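# Getting two grippers to agree on where the pants are

My final report for the robot software project course, June

So this started as a much smaller project. I was going to write a loader for handheld gripper recordings, make some plots, and be finished by spring break. Then I looked at the plots, saw the left and right gripper paths slowly sliding away from each other over a recording, and that was the end of my spring break.

The task I picked is folding clothes on a bed. Someone holds a gripper in each hand, folds a pair of jeans or a shirt, and the software turns that into two tracks of position, rotation and finger opening that a two-arm policy can be trained on. My part is everything between the raw files and the training set. I called the tool Gaber. It sits on top of Lolutitz, our lab's existing recording library, and it spits out episodes in the format that Tukdale (the training code) wants. I didn't write any of Tukdale, and I only touched Lolutitz to fix a bug in how it closes files.

## What Gaber does

Four stages, run in this order:

1. **sync** lines up the clocks of the two grippers
2. **track** gets a path for each gripper from its own video and motion sensor
3. **merge** puts both paths into one shared coordinate frame
4. **cut** chops the long recording into episodes and throws out the bad ones

You can run each stage alone, and every stage writes its output to disk before the next one starts. That was slow and kind of annoying at first, but I changed my mind the first time merge crashed and I didn't have to redo three hours of tracking.

## Sync

I tried the lazy version first, which was trusting the timestamps. Bad plan! The offset between two devices could be big enough that one hand seemed to let go of the cloth before the other had grabbed it. Now I ask people to open and close both grippers together a couple of times at the start, and sync finds that pattern in the finger opening signal on both sides and slides one over the other until they match.

It's plain cross-correlation, nothing fancy. I resample both signals to 100 Hz, subtract the mean, and take the highest peak. If the second highest peak is too close in height, the recording gets flagged and I look at it by hand. (This happens when people do the opening and closing very evenly, like a metronome. Asking for an uneven rhythm fixed almost all of it.)

## Track

This stage is mostly other people's code with my settings on top. It does visual-inertial tracking: find corner points in the video, follow them, mix in the motion sensor, get a path. The hard part with clothes is that the thing filling up a lot of the view is also the thing that moves. If the tracker picks its points on denim that's being dragged left, it decides that the gripper is moving right.

My fix is a mask. Before the points get picked, I block out the gripper itself (easy, it's always in the same place in its own view) and then I down-weight any region where the points move together but don't agree with the motion sensor. Points on the room get to keep their full vote.

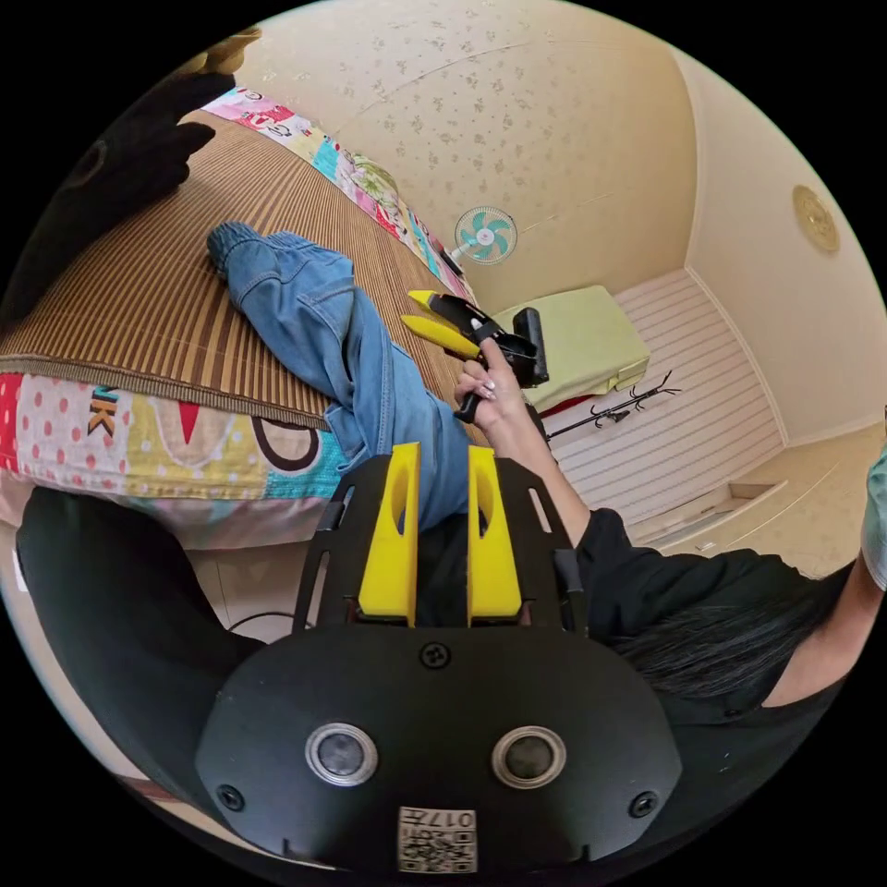
The other thing I had to deal with was repeating texture. Parallel stripes are rough on a point matcher, because one stripe looks just like the next one over, and a match can jump sideways by one stripe without anything complaining. I added a check that compares each match against where the motion sensor says it should have landed, and drops it if it's too far off. Before I had the check, the path would sometimes hop sideways in a single step. In the plots it looked like a staircase. After, the hops were gone in all of my test recordings except 2, and both of those had very fast wrist turns in them.

Wide lenses make this more fiddly as well. I was using a simple distortion model in the beginning and the errors got bad toward the corners of the image, so I switched to a fisheye model and redid the calibration. I should have started there. It cost me an afternoon.

## Merge

Each gripper comes out of tracking with its own idea of where zero is. To put them together I use two things. One is shared background: both cameras see the same room, so I match their keyframes against each other and solve for the transform between the maps. The other is the moments when one gripper can see the other one, and those are super useful because they tie the two paths together directly at that instant.

I detect the other gripper with a small network that looks for the fingers. Yellow fingers are pretty easy to pick out, and I got away with labeling 40 frames and a lot of augmentation. The detection goes into the optimizer as one more constraint, with a robust loss so that a false detection (a yellow patch on a blanket, say) can't drag the whole solution off with it.

I was nervous about this part and it ended up being my favorite. You run the optimizer, and the two wobbly paths pull into place next to each other on screen. I may have shown this animation to my roommates more than once.

## Cut

Cut goes looking for episode boundaries. I define the start as both hands moving after a pause and the end as both grippers open and still. From the full set of recordings it produced 2,027 episodes. Then it filters: lost tracking, a hand missing for too long, or a finger opening signal that stays flat the whole way through.

My first filter was too strict about pauses. People stop and think in the middle of folding, especially with jeans, where you have to find the other leg and straighten it before you can do anything else. The script kept cutting there and giving me half a fold labeled as a whole one. I made the allowed pause longer and added a rule that an episode can't end while either gripper is closed.

## Problems I didn't solve

- If both grippers look straight down at cloth for a long time, there's no room left in view to track against and the path drifts. The mask makes this worse, since it takes away the few points there are.
- Cables. Thin dark things get picked up as nice strong edges and then somebody nudges them.
- Merge is slow. It re-solves everything when you add one recording, and I know it doesn't have to.
- I only tested in small rooms. I have no idea what happens in a big one with the walls far away.

## Running it

The command is `gaber run session.yaml`, and there's a sample config in the repo under `configs/flurkham`. Flurkham is our name for the bed-and-laundry task set, so if you're recording something else, copy that folder and change the pause length and the episode rules first. The mask settings are in `track.yaml`. Leave the motion weight alone until you've looked at the debug plots, please, I spent a whole night making things worse with that one number.

Whoever picks this up next: the tests for sync and cut are decent. The tests for merge check that it finishes, and that's all they check, so I'd start by writing better ones.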